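Felt tips with the see-through caps: keep or bin?

Forum > Paper & Pens > Coloring supplies

jandance_amrit
Mon 5 April
OK so I spent the whole weekend clearing out the craft drawers and I'm stuck on the felt tips. I have a shoebox of them, all mixed, some from my own school days, some from my kids, and a bunch that came with a planner from Nuttall (the stationery store near me, closed down now, sadly). Half of them look fine until you put them on paper and then they go scratchy and pale. I want to get down to one jar that works. How do you all decide what stays? And does anyone really manage to bring a dry one back? I've read the water trick, the vinegar trick, the standing-them-on-their-heads trick, and I trust none of it.

edem_e
I do a scribble test. Old envelope, one line per pen, a second line after it's been standing tip down overnight. If the second line is no better than the first, out it goes. Took me one evening for the whole family's stash and I felt great afterward!

Blazena_H
Please don't throw them out after one night!! Mine sometimes need two or three days tip down. The water-based ones can come back if you dip the nib in lukewarm water for a few seconds, cap it and leave it alone. The color is a bit weaker but for kids' coloring who cares. I've rescued plenty of greens that way, no idea why it's always greens.

edem_e
Weaker color is the exact problem Amrit has though. If I pick up an orange I want orange, I don't want tea.

Blazena_H
Fair. But for backgrounds I like the tea look, lol.

pejman_g
I'm with Edem. I kept "rescued" pens for years and all that happened was that I'd reach for one in the middle of a card, it would die on me, and I'd have a streaky patch I couldn't fix. Now I keep 5 colors I use all the time in a mug on the desk, and everything else lives in a zip bag in the closet. If I haven't opened the bag by the end of the year it goes to my sister's classroom — the working ones, I mean, she doesn't want my trash.

sulastri_t
Amrit, which ones are the see-through caps? I have a set like that and I love them because you can tell the color without a label, but I've had caps split right down the side, and a split cap is a dead pen by the weekend. I'd check every cap before I bothered testing nibs. Run your fingernail along it. If it catches, tape won't save it (I tried).

jandance_amrit
Never thought to check the caps, thank you! I just did a few and two had cracks. Those are gone. I've started laying the maybes out on the table away from the shoebox so I don't mix them up again. These two are my problem children at the moment:
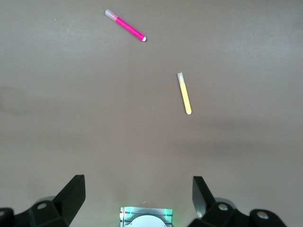 Pink and yellow, the current maybes.

The pink I'd be sad to lose, I use it for birthdays. The yellow I can't judge at all. Yellow on white paper looks dried out even when it's brand new??

sulastri_t
Yes, those are the cap type I meant, frosted ones. Test the yellow on something gray or brown, or draw it next to a pencil line and look at it by the window. If it leaves a shiny damp trail it's fine, whatever the color looks like.

Blazena_H
Or go over a light blue with it and see if you get green. But wipe the nib on scrap paper right after or you'll have a green yellow forever. Ask me how I know.

pejman_g
I'd bin the yellow and keep the pink, sorry. When was the last time anyone finished a yellow felt tip?

Blazena_H
Um, me? Suns, hair, chicks, lemons, every Easter card I've made since March! Leave the yellow alone.

edem_e
Amrit, whatever you keep, store them lying flat. Standing up looks nicer but the tips-up ones dry out on me every single time.

pejman_g
Mine have stood in that mug forever and they're fine, I think it depends on the pen.

jandance_amrit
OK! Yellow gets the window test tomorrow, and I'll do the blue thing if I'm feeling brave. Flat storage means I need a tray instead of a jar, so if anyone has one they like that fits a shallow drawer, please post it.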